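Robot Operators (Teleoperation), Part-Time and Full-Time

Vieira is hiring six operators for the pick-and-pack service we run for online grocers. Operators guide a pair of robot arms by hand controls through everyday packing tasks, and the recordings are used to train the arms for customer sites.

What you will do:
Move bottles, packages and other store goods between racks and baskets
Reset the table between runs and log any dropped or missed items
Report cable, gripper or mount problems to the shift lead

What we ask for:
Steady hands and patience with repeated work
Able to sit or stand at a station for a full shift
Basic written English for the run log
No robotics background needed – training is paid and takes 34 hours

Shifts are mornings or afternoons. Full-time operators work both. New operators start on the two-arm table and move to the Kidbridge line after 100 logged runs. 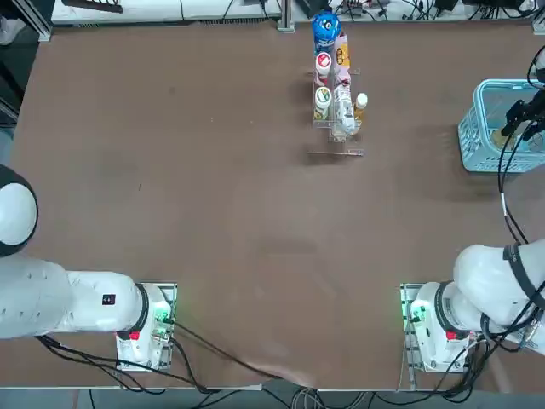
Vieira | Remote Operations Team

Drinks and other bottled goods go in the rack at the far side of the table, and the blue basket stands to the right of it. Each arm has its own base with a red button on the front.

To apply, send a resume and the shift you prefer to Tomás Vilela, hiring lead. Applications close 11/8/23.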